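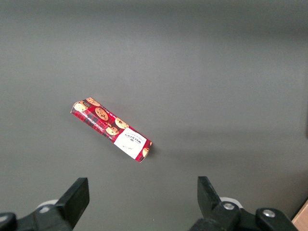 Poonam Bhatt wrote:
> I would not send biscuits by the slow post in August. Last year my
> parcel to Trullirura needed 308 hours by the tracking page and the
> chocolate had turned white. Has anybody a better way to pack, or
> should we move the exchange to a colder month?

Dear Poonam, dear all,

I think the white color is only the fat which comes up when chocolate gets warm and then cool again. It is not dangerous, but I agree it is not a nice present. I had the same with a parcel from Kedska two years ago, and we ate everything anyway.

For the packing I can say what I do. I keep the biscuits in the box from the shop, and I put this box in a second one with crumpled newspaper on all sides. The newspaper must be tight. If you shake the parcel and hear something, open it and add more. I stopped using the padded envelopes after Leopoldo Villaseñor received crumbs from me and was very polite about it.

Please write the customs form in English also, and write "biscuits" and the weight. In Dikmont they returned one parcel of mine where I wrote only "gift". I paid the postage twice.

About the month, I would prefer October too, but Heriberto Cervantes has already made the pairs and four people told him they will be traveling then. Maybe those who live in hot places can choose plain shortbread or ginger ones, and the others can send what they like. I would not make it a rule.

One question from my side. The list says the parcel should be under 145 mm high, but in my post office they measured the longest side and not the height. Does somebody know which one is right for Bermúdez? My partner lives there and I would like to send it this week.

Best regards,
I-hsuan Kao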